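Rust in a sheet metal bin, coating worn through

Posted in Workshop and Storage
Saturday, March 2, 2019

Hodby
We keep offcut blocks in an open sheet metal bin on the bench. The grey coating has gone from the floor of it and it's down to bare metal. I'm in Atgate, close to the water, and in February I found orange spots on two blocks. Do I repaint it or line it? A new bin is $83 and I'd like to avoid that. There are drain holes in the floor, if that matters.

3 replies

Sotiris Karamanlidis
Don't bother with paint. Blocks get dropped in and dragged out all day and it'll be off again in 3 months. Scrub the rust with a grey pad, wipe the bin out with metho, let it dry, then cut a piece of rubber matting for the floor. Mine took 15 minutes. Punch the mat where the holes are so water can still get away.

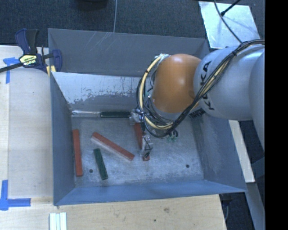
The coating usually goes first on the floor and along the top of any sloped panel. Scratches higher up the walls can be left alone. A wipe of paste wax on the bare patches will slow the rust down, but it needs doing again every so often and it can mark painted blocks.

Wundgate
just buy the new one

Hodby
Went with the mat, thanks. Will see how the colour of the blocks holds up.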